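Home | Our work | Grants | Reports | Contact

Category: Project updates, community learning

Dorora Sewing and Repair Project: progress report to the Abdella Fund, June

We're halfway through the grant and it's going really well!

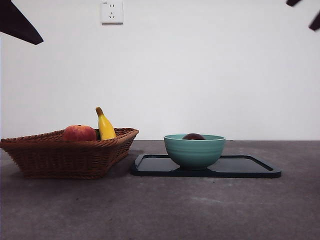
The repair sessions at Standis have been full since the second month, so we now run 2 a week, one in the morning and one at six in the evening for people coming from work. Almost 430 garments have been mended so far, mostly zips, hems and school trousers with the knees gone. We had guessed at far fewer by this stage (the zips alone have kept us very busy).

The beginners' course has been the happiest surprise. We planned for 50 learners across the whole year and have already reached that number, with a waiting list for the autumn. Several of the first group have come back to help at the repair tables, and one pair are making curtains for the nursery next door.

Money: of the £2000 set aside for equipment, we have spent most on second-hand machines and servicing. Thread and needles cost more than budgeted, so we would like to move a little from the publicity line, which has hardly been touched. Please let us know if you need this request on a separate form.

Mesach is slower. The hall there has changed its booking rules and we lost our storage cupboard, which meant carrying everything up the stairs each time. A ground-floor room has now been offered and we hope to start in it after the summer break.

Next we want to try a winter coat day at both sites, and a short course on darning, which people keep asking for. Attendance sheets and receipts are attached.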